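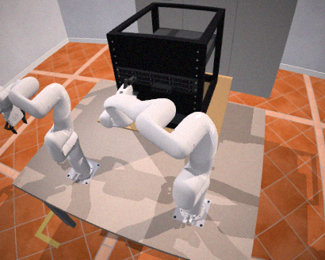
Can a Robot Do the Boring Part Yet? Final report for the Herar project

I picked this topic in September, after a summer job at Uvgate, where most of my day went to small jobs around equipment racks. Slide a module out, look at the label, slide it back in, tighten it, move along to the next one. It isn't hard work. It's just dull, and my knees hated it. So when our class was told to choose a chore and find out whether a machine could take it over, I already had mine (a lot of people went with laundry, and I wish them luck).

The question I turned in was: can a two-armed robot reach an equipment rack on a table, take hold of a module on the front, pull it out a little way, push it back, and leave everything the way it was? I called the project Herar, which doesn't stand for anything. I needed a folder name.

What I used

Everything was done in simulation. We can book time on the real arms in the Hrytsenko building, but first-time projects have to pass in the simulator before anyone lets you near the hardware, and I never got that far. The simulator is called Drastaveo and the school has a license for it. You get a room, a table, a pair of arms and whatever objects you load in. I loaded a rack, put it on a wooden board, and spent way too long getting the shadows to look right, which earned me zero points on the rubric.

The arms are controlled separately. My plan was for the right one to do the gripping and pulling, and for the left one to steady the rack frame so it wouldn't creep across the board. People do this without thinking! You put one hand on the thing and pull with the other. Explaining that to a program is most of what this report is about.

First attempts

My first version was a plain list of positions. Go to this point, close the gripper, back up, go forward, open. It worked on the first try and I was so pleased that I ran and got my roommate. Then I moved the rack by the width of a finger and it never worked again. The gripper closed on nothing, backed up very proudly with nothing, and put the nothing back. The log said the run was complete.

That was my first real lesson, and I'd guess it goes for most household chores too. The machine has no idea it missed unless you give it a way to know. When I load a dishwasher and a fork slips, I feel it and grab it again before I've even noticed. My script would have kept loading air all evening. 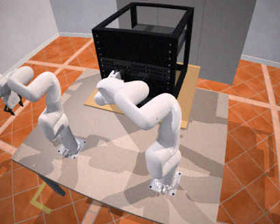
So the second version had checks in it. Before pulling, the right arm closed the gripper and compared how wide the fingers were to how wide they should be with a module between them. If they had closed all the way, it opened up, moved over a bit and tried again, up to 3 times. After that it gave up and parked. I also added a step where it pulled very gently first and watched whether the wrist force went up. If there was no resistance at all, something was wrong.

This helped a lot. What it didn't help with was the elbow. The arms have more bends in them than mine do, and there's usually more than one way to fold them to get the gripper to the same spot. Drastaveo picks whichever fold it likes. Some of those picks were fine and some put the forearm right where the left arm wanted to be, and then both of them would stop and wait for the other to move. I could have watched that forever, and one night I kind of did.

In the end I dropped the left arm from most of the test. It had a parking pose well out to the side and it mostly stayed there, while I pinned the rack to the board in the settings. I know that's cheating a little. In a real shop somebody could bolt a rack down, so I don't feel terrible about it, but I want to be clear that the results below are for one working arm and a rack that can't slide.

The test

I ran the second version 100 times. Each run started with the rack in a slightly different position and at a slightly different angle, picked at random by the simulator. A run counted as good if the module came out, went back in all the way, and nothing else got touched along the way.

Good runs: 45
Runs where the arm bumped the rack frame hard enough to trigger a stop: 7
The rest: gave up on the grip, or got the module out and then couldn't seat it again

I expected pulling to be the hard part. It was putting the thing back. Getting a module into its slot means lining it up on both sides at the same time, and if it goes in even a little crooked it jams. A person wiggles it. I tried to write a wiggle — a small side-to-side move with a light push — and it did get some of them in, but it also turned a couple of almost-good runs into jams. I left it in. I'm still not sure I should have.

Speed was the other letdown. A good run took nearly three minutes. By the end of the summer I could do the same job in the time it takes to say it.

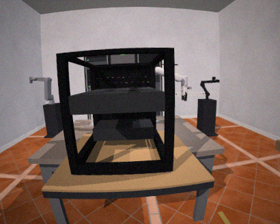
Figure 3. The rack up close in the simulator, with a white arm's gripper over the tabletop to its right.

Changing cameras was the best debugging trick I found, by the way, and I wish I'd done it in the first week. From my usual view I kept thinking the gripper was lined up with the slot, when it was really well in front of it. Save a few cameras in Drastaveo before you write any code and flip between them every time something fails.

So can it do the chore?

Not my version. If I were still at Uvgate and somebody rolled this in to replace me, I'd be following it around all day fixing jammed modules, and I'd be slower than if I'd done it alone. Less than half is a bad score for a job where one mistake can unplug something important.

I do think parts of it are close, though. The grip check was solid once I had the finger width right. If the job were only "pull it out and hold it still so a person can read the label," I would trust it a lot more, and honest to goodness that would have saved my knees. Maybe the first useful robots for this kind of work will take a piece of the chore and leave the fiddly end to whoever is standing next to them.

What I'd do next

Bring the left arm back, first of all. I'd give each arm its own area that the other one stays out of, and only let them share space when one of them has stopped moving. I'd also unpin the rack and see how bad it gets. For the reinsert step I'd want to read the side forces and correct toward the free side, instead of wiggling and hoping.

Files are in the Herar folder on the class drive. If you open the room file, load the rack after the table, or it falls through the floor.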